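Speaker notes — Small kitchens, wet end
Conadwood fitters' day, October 6, 2018

Slot is 22 minutes with questions. Keep the plumbing part short, they know it.

Opening point: the run from sink to dishwasher gets used more than any other stretch of worktop, and it is usually the last thing drawn.

White top, steel sink, dishwasher under the same run.

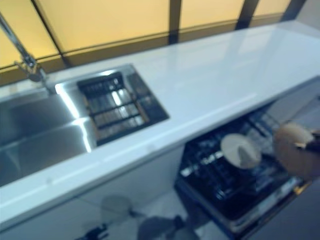
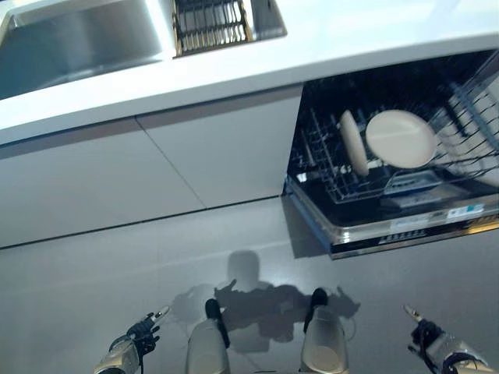
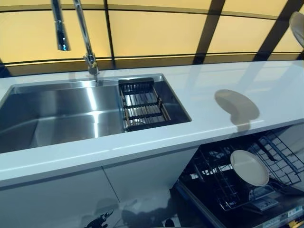 Distance. On the Muken job we measured 260 mm from the sink cut-out to the side of the machine. Enough for the panel and the waste, with no filler piece. Go tighter and the trap fouls the hose.

Door swing. With the door down, the person at the sink has to stand to one side. Ask the client which hand they load with before fixing the side. In the Hnatiuk survey 58 households answered, and 5 had ever been asked.

Slatted inserts. Good for glasses and cutlery that need a rinse first. Lift out and clean under them weekly — scale builds up along the rails. Check that the insert lifts clear of the tap.

Worktop finish. Gloss white shows every drip under side light. Show the client a large sample, laid flat, next to a window. Garkunell supply matt in the same thickness.

Plates. Stand them facing the spray, larger ones at the outside. Leave a gap between bowls.

If time is short, drop the finish section and go to questions on waste connections. Handout has the cut-out sizes on the back page.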